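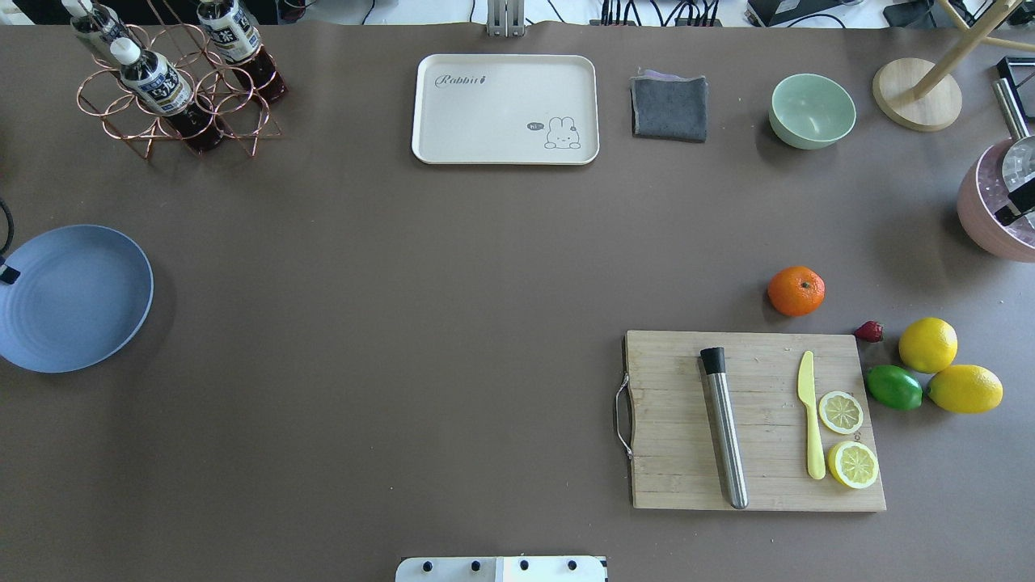 Counting Trees Is Not the Same as Having a Forest

April 24, 2025

Every spring the planting numbers come out, and every spring I read them with my eyebrows up. Prosum, the company that sells tree pledges to shoppers at checkout, says its crews put 400 seedlings on each acre of the old Mabuza tract last winter. The press release calls this a restored wetland forest. It is a field with sticks in it.

I walked the tract in June of last year, before the crews came, and again this month. Both times what struck me was the ditch. It runs straight down the middle, deep enough to stand in, and it was dug long ago to dry the ground for row crops. It still does that job very well. Nothing in the Prosum plan mentions filling it or plugging it. So we have water-loving oaks and cypress going into ground that is drained on purpose, day and night, all year long.

Ask any forester who works in river bottoms what makes a swamp forest and the first answer will be water. How long it stands, how deep it gets, what month it leaves. The trees come after. Put the water back and a good many of them will show up without being invited, ash and maple first, carried in by wind and flood. Leave the ditch running and you can plant until your back gives out.

I understand why the money goes to seedlings. A seedling has a price, and a shopper can picture one. A ditch plug is a pile of dirt that needs an engineer, a permit and a talk with the neighbors downstream who would like their own fields to stay dry. Try putting that on a receipt.
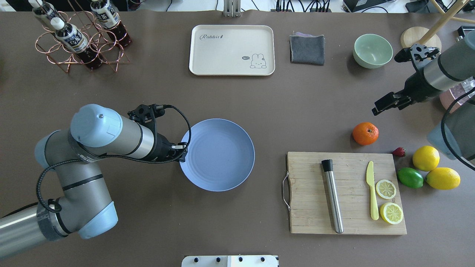
The neighbors have a fair complaint, by the way. Two farms along Rudar Creek get their drainage through that same ditch, and their owners have never been offered a dime or a meeting. Any honest plan for the tract starts at their kitchen tables. It might end there too, if the answer is no, and in that case the donors ought to hear about it.

Then there is the matter of who checks. Prosum's contract pays for a survival survey in the first year. One year! A cypress seedling can look perfectly healthy after one growing season and be smothered by vines and sweetgum in its third. Deer and rabbits take their share in between. On the Dravon bottoms, where the county planted 32 acres with much the same mix, the first survey was glowing. I went out there eight years later and had trouble finding a planted row at all. Most of what was green was privet. The county still lists it as a success, and I suppose on paper it is.

People tell me I'm being hard on a group that is at least doing something. Maybe. I've planted plenty of trees myself and I don't regret the blisters. But this money isn't endless, and a donor who thinks the Mabuza job is finished won't be giving to it again.

I would like to see payment held back until year 15, or a decent part of it anyway. I would like water gauges in the ground before the first seedling leaves the nursery, and the readings posted where anyone can look at them. If Prosum believes in its forest, neither of those should be frightening.

The company's reply to my letter said that hydrology would be "considered in a future phase." There was no date for the phase and no budget line for it. I have written back to ask for both.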